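Grudberg three-drawer desktop unit: six months on

I bought the Grudberg drawer unit in January to replace a shoebox and two biscuit tins. It cost a bit more than the supermarket ones and a good deal less than the Ortner, and I have used it every day since. This review covers the small unit with three clear drawers and an open tray on top. There is a taller version with 5 drawers, which I have not tried.

Assembly

It arrives in parts. The side panels clip into the base, the runners are already moulded into the sides, and the top tray presses down last. The instruction sheet is one page of drawings with no words. I had the left and right panels swapped on my first go and had to prise them apart with a butter knife, which left a small mark on one corner. Once I had them the right way round it took 20 minutes, and most of that was getting the back panel to sit flat. You don't need any tools.

The tray needs a firm push at all four corners. If one corner is up, the top drawer catches.

Drawers

The drawers slide well when they are lightly loaded. Mine hold sewing things: bobbins and needles in the top one, thread in the middle, tape measures and offcuts of elastic in the bottom. With thread in it the middle drawer runs smoothly. I tried the bottom one with a full set of brass weights and it sagged at the front when pulled out more than halfway, so I moved the weights elsewhere.

There are no stops. Pull a drawer too far and it comes out in your hand. I tipped a box of 200 pins over the carpet in the first week, and I now keep pins in a tin inside the drawer. My neighbour Elfriede Koller has the same unit and put a strip of felt along the back edge of each drawer, which slows them down enough to notice. I have copied her and it does help, though the felt came unstuck on one of mine during the warm spell.

The plastic is clear enough to tell cotton from elastic without opening anything, but you won't read a label through it. I write on masking tape and stick it to the front. 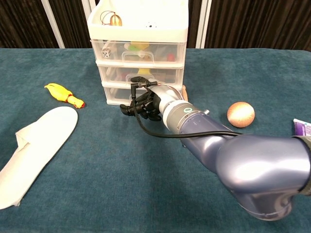

Cleaning is simple. The drawers lift out and go in the sink with washing-up liquid. I would not use a scouring pad, as the plastic scratches easily, and I have kept them out of the dishwasher. The outer panels only want a damp cloth. Dust does gather on the runners, and when the drawers start to squeak that is usually why. A dry paintbrush gets it out.

The top tray

I expected to make little use of the tray and in practice it is the part I reach for most. It has a low lip, so things stay put when you open a drawer below. Mine has the small scissors, a pencil and whatever I took out of my pockets. It is not deep enough for a reel standing upright if you plan to move the unit about.

Moving it about is the weak point. There are no handles on the sides, and if you lift it by the tray, the tray comes off. Carry it from underneath, with the drawers facing you.

Compared with the others

I borrowed a Bostum unit from Noémie Perrin for a fortnight. It is heavier, the drawers have proper stops, and it has rubber feet that grip a polished table. It also smelled strongly of plastic for the whole time I had it, and the drawers are too shallow for a large reel of thread. The Ortner is the best made of the three, going by the one at my sister's, but it is wider than it looks in the catalogue and would not fit on my shelf.

The Grudberg has no feet at all. On bare wood it slides when you tug a full drawer. On a cloth or a mat it stays where it is.

Spare parts

The top drawer developed a crack near the handle in the fourth month. I wrote to the shop and had a reply from Mirjam Rainer in customer service the next morning. She asked for the number stamped on the base and sent a new drawer without charge. It took around 6 days to come. The replacement is very slightly cloudier than the other two.

Would I buy it again? For thread, buttons, stamps and other light bits, yes, at the price I paid. For tools, batteries or anything with some weight to it I would spend the extra on the Bostum and leave it by an open window for a while first.

Four out of five. I took one off for the missing drawer stops.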